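Travel pouches, zipper pulls and a long weekend's packing

From the spring packing column of the Vetley newsletter

The May trip list is up on the board, and the same question has come in as every year: how do you get clothes for a long weekend into one bag and still find anything in it? This month's item is about pouches, the soft zippered kind that go inside a suitcase or a backpack. They are cheap, they last for years, and most of us own more of them than we use.

Start with what you have. Before buying anything, empty the drawer where the pouches live and lay them flat. Open and close every zipper. A zipper that sticks at home will stick at six in the morning in a shared room, and that is the one to fix or give away. Rub a plain candle stub or a dry bar of soap along the teeth, run the slider back and forth a few times, and wipe off the crumbs. If the slider has spread and the teeth come apart behind it, a gentle squeeze with pliers sometimes brings it back. Go easy, as the cheap ones crack.

Fabric matters less than people think. Smooth, thin cloth slides in and out of a full bag without catching. Thick canvas takes up room and adds weight. A pouch that weighs 182 grams empty does not sound like much, but pack four of them and you have added a pair of jeans to your bag. I weighed mine on the kitchen scale after last year's trip to Gruvham and left the heaviest one home from then on.

Now to the part that gets skipped, the zipper pull. Most pouches come with a small metal tab that is hard to grip with cold fingers or in poor light. Anything you can clip or tie to it will help. A loop of cord works, and so does a key ring. The pull on the pale green pouch has a plush wreath clipped to it, with a gingham bow and a few colored dots. It was made as an ornament, and it does the job well. You can find it by touch, and the color tells you which pouch you have before you take it out of the bag.

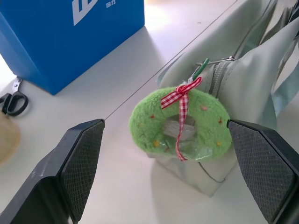 Hajar Kabbaj wrote in after the last issue to say that she is against anything soft on a zipper. Her view is that plush gets caught in the teeth sooner or later, and that a flat ribbon, knotted once and cut to the length of a finger, is all a pouch needs. She also asks that we stop recommending key rings, which scratched the screen of her tablet on the way back from Gruvham. Both points are fair. If you do use something soft, hang it on a clip so it sits clear of the track, and hold it to one side while you close the zipper. Keep metal away from screens.

A word on color. Several readers put one color on each kind of thing, such as green for underwear and socks, red for chargers and cords, blue for the wash kit. It works as long as everyone in the family keeps to the same code. We tried it with two codes in one car and spent the first evening opening each other's laundry. If you travel with others, agree on it before you leave, or go by person and give everyone a single color for all their pouches.

How to fill them

Sort by when you will need a thing. What you want on arrival goes in one pouch, and that pouch goes in last, at the top of the suitcase. Sleepwear, a clean shirt and the toothbrush usually cover it. The rest can be sorted by type.

Roll the small items and fold the large ones. Socks, T-shirts and underwear do well rolled. A dress shirt or anything with a collar should be folded around something flat — a magazine will do — and laid along the back wall of the pouch.

Fill to about three quarters and stop. A stuffed pouch turns into a ball, and balls leave gaps. One that still has some give can be pressed into the corners of the suitcase or slid down beside the shoes. When closing a full one, hold both ends and pull the zipper track straight first. Trying to drag the slider around a curve is what breaks most of them.

Pouches with a clear window are worth a little extra. You can check the contents without opening anything, which saves time on a trip where you repack every morning. Put the item you look for most against the window and the dull things behind it. In the pale green one there is something dark red on one side and something white on the other, and with a light blue strip across them there isn't much chance of mixing it up with the next bag.

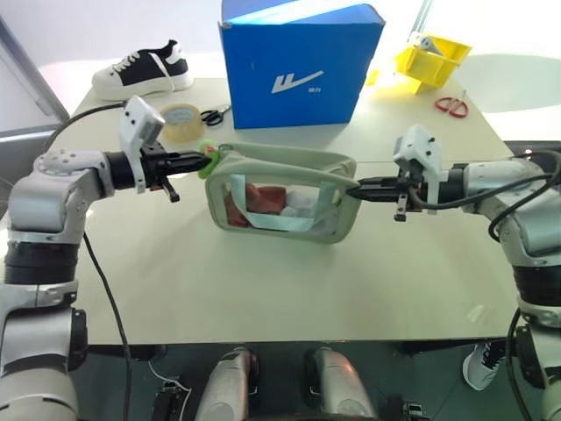
Shoes and the rest of the bag

Shoes go in before the pouches, heels against the hinge side of the suitcase, soles facing out. Put them in a bag of their own. A bread bag is fine for sneakers. Stuff the insides with socks if you are short of room, but only clean shoes and only socks you do not mind airing out.

Heavy things belong near the wheels. That means shoes, the wash kit, books and any jars you plan to bring home. Light pouches go above. On the way back the order changes, and it helps to have carried one empty pouch out with you for dirty clothes. Fold it flat under everything else.

Liquids should be in a sealed plastic bag even if they are already in a pouch. Cloth with a smooth finish will hold off a few drops and no more. I lost a sweater to a bottle of shampoo on the Punetti trip, and that bottle had a screw cap and tape on it.

Looking after them

Wash pouches by hand in lukewarm water with a little dish soap, with the zipper open. Take off whatever you have hung on the pull first. Turn them inside out to dry, and keep the ones with plastic windows away from the radiator, where the plastic goes stiff and clouds over. Do not iron across a window at all.

Store them flat, zippers closed, with the pulls laid all in one direction. Ours go in a shallow box on the closet shelf. Nesting the small ones inside the large saves room, but then you forget you own the small ones and buy more, as I have done twice.

Swap table

There will be a swap table for pouches, packing bags and luggage tags at the Barbu hall on Monday, from five in the afternoon until seven. Bring what you no longer use, clean and with a zipper that works. Broken ones are welcome in the separate box, where anyone who sews can pick them over for sliders and pulls. Ribbon ends, cord and small clips are also wanted.

Next month's item will be on day packs. Send questions by the usual address, and please say how many days you travel for, as the answers depend on it.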